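Notebook > Robots > Bin picking

2 min read

Spent most of January on the grasp planner and I think I've finally found why it kept picking daft angles. The scoring step was treating the sloped sides of the bin as if they were floor, so any block leaning on a wall got a lovely high score and a hopeless approach.

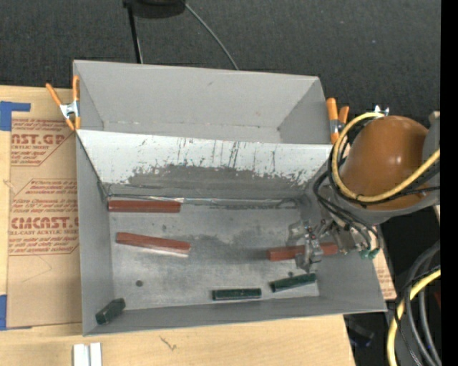
So now Lirka checks the wall clearance first and ranks the grasps after – much calmer! Planning takes 12 ms longer (Beril grumbled, but only a bit). I still want to sort out the logging, it wrote 699 lines for one pick yesterday.

5 comments · 107 shares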